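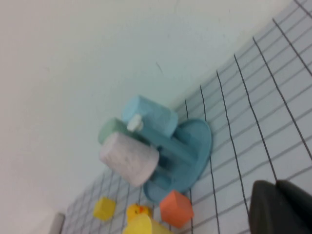 浅色棉线织物第一次下水,要不要加盐或者白醋固色?

多数情况下用不着。现在市售的棉线大多是活性染料,出厂前已经固过色,家里加盐加醋对它作用很小。第一次用凉水、中性洗剂,单独洗就够了。

线头不够长:
谢谢楼上这么快就答了!我是刚入坑的新手,钩了一条粉蓝、粉绿、浅粉三色拼的婴儿盖毯,一共184个小方块,昨晚刚拼完最后一排,高兴得半夜在客厅转圈。毯子是给我姐家宝宝的,十二月出生,所以特别怕一洗就毁了。我妈坚持让我先泡一夜盐水,说她们那时候都这么干。我到底听谁的?

Berenice_Ledesma:
184块!!先恭喜!我钩方块毯从来没超过一百块就改成围巾了。
盐水那个说法是有来历的,染布的时候确实要加盐,盐能让染料更愿意往纤维上跑。可那是染的过程,线已经染好了再泡盐水,帮不上什么。阿姨那时候的线和现在的线也不一样,她的经验放在当年未必没道理。

老街毛线铺:
我说点不一样的。我泡了二十多年盐水,从来没串过色。你们都说没用,那我的毯子怎么解释?楼主泡一下又不花钱,图个心安嘛。

Liên Từ:
@老街毛线铺 没串过色,也可能是线本来就不掉色呀。想验证很简单,同一团线剪两段,一段泡盐水一段不泡,分别夹在白棉布里用温水搓,晾干了对着窗户比。我去年拿Markine的深红和藏青做过,两块白布染上的颜色一模一样,藏青那块惨不忍睹,泡没泡盐都惨。
浅色我也试了,粉绿和浅粉基本看不出来。楼主的配色其实很安全,浅粉绿旁边放浅粉,光想想就好看!

老街毛线铺:
行,你这个试法我认,回头我也剪两段试试。不过我还是觉得醋有用,洗完手感软。

Khôi Kim:
醋让手感变软多半是把残留的碱性洗剂中和掉了,跟固色是两码事。另外醋固色这套,是从酸性染料那边传过来的,羊毛和真丝用酸性染料,染的时候要加酸还要加热。棉线不吃这一套。
给婴儿用的我个人不加醋,漂洗三遍,水清了就行。

线头不够长:
原来盐和醋是两条线上的事,我一直以为是同一个偏方的两个版本,长知识了!
那再问一个,我中间那几圈用的是Phan的棉线,外圈换成了Gamik的,因为Phan的浅粉断货了。两个牌子混着洗会不会一个缩一个不缩?

Diệp Vương:
这个才是要紧的问题!比掉色要紧多了。
我有一件开衫就是这么废的,身片一个牌子,袖子另一个牌子,洗完袖子短了一截,穿上像借来的。纯棉都会缩,但是不同捻度、有没有做过丝光,缩得不一样。
办法是钩样片。两种线各钩一块一样大的方块,量好,写下来,照你打算洗毯子的方法洗一遍,平铺晾干再量。差一点点没关系,方块毯有弹性,能拉回来。差得多的话,外圈会起波浪或者往里兜。

线头不够长:
可是我已经拼完了呀呜呜。

Diệp Vương:
拼完了也能测,线应该还有剩的吧?测完心里有数,大不了就一直手洗凉水,别进烘干机。烘干机对纯棉太狠了。

Iolanda Lins:
关于烘干机我要反对一下。我家三个孩子,盖毯不能进烘干机的话就等于没有盖毯。我的做法是钩的时候把尺寸放大,然后低温烘到八成干,拿出来抻平晾。我家那条最大的417块的拼色毯,烘了好几年,现在还铺在沙发上,又厚又软,孩子们抢着裹。
当妈的收到一条只能手洗的毯子,心情是很复杂的,你懂的。

Diệp Vương:
@Iolanda Lins 哈哈哈这个我服。不过你那条是提前放大尺寸的,楼主这条没放。而且你全程一个牌子吧?

Iolanda Lins:
对,全是Clarik的,同一个系列,缸号倒是混了好几个。所以楼主这种两个牌子拼的,第一次还是手洗稳妥,我同意。洗两次以后基本定型了,再试着上机器。

Berenice_Ledesma:
补一个步骤,很多新手会漏:洗之前先把线头全部检查一遍。拼方块的毯子线头特别多,藏得不够深,一洗全冒出来。我的习惯是每根线头来回走三趟,第三趟换方向,再剪。婴儿毯更要弄好,小孩手指头爱往洞里钻。

线头不够长:
……你们看看我的ID。
我只走了一趟就剪了,好多剪得特别短。

Berenice_Ledesma:
哈哈哈哈对不起!太短的不要硬拽。拿同色线和一根细缝衣针,从背面把短线头压住缝几针,正面看不出来。慢慢弄,边看剧边弄,其实挺解压的。

Liên Từ:
洗的时候再提醒两点。一是装进大网袋,别在盆里搓,用手掌往下按,按几下翻个面。二是捞的时候整个托起来,千万别拎一个角,湿棉线重得很,拎一下那个角就长出去了。
吸水我用大浴巾,毯子铺上面,卷成一个卷,人站上去踩。踩完摊开,水少一大半!每次踩我都特别开心。

老街毛线铺:
踩毛巾这个我也是这么干的,总算有一条咱们意见一样了。
另外晾的时候别直接晒大太阳,粉色最不经晒,我阳台上一条浅粉的晒了一夏天,折起来的那面还是粉的,外面那面成米色了。

Khôi Kim:
同意,阴凉通风处平铺。没有平铺架的话,两个晾衣架并排,上面搭一层网,毯子铺网上,中间翻一次面。

线头不够长:
都记下来了!我现在的计划:今晚补线头,明天拿剩线钩两块样片去洗,等样片干了没大问题再洗毯子。盐水……我准备和我妈一起做那个剪两段的试验,她一听要比赛,已经去翻白布了,哈哈。
洗完一定回来汇报!

Liên Từ:
支持阿姨!深色线也夹一段进去,对比才明显。

老街毛线铺:
我押阿姨赢。

线头不够长:
来更新一下样片。Phan那块洗完小了2毫米,Gamik那块小了3毫米,这个差距算大吗?样片我钩的是一个方块的大小。

Diệp Vương:
这点差不算大,抻一抻就平了,放心洗!晾的时候把四个角先摆正,再从中间往外轻轻推,边上有波浪的地方多拍几下。等你的成品照!

相关主题
方块毯拼接用短针还是引拔?各位的习惯
同一色号不同缸号,怎么混才不明显
婴儿毯送人要不要附洗涤说明
竹棉混纺夏天钩帽子会不会塌
求助:钩到一半发现少了一针,拆不拆
大家的剩线都用来做什么了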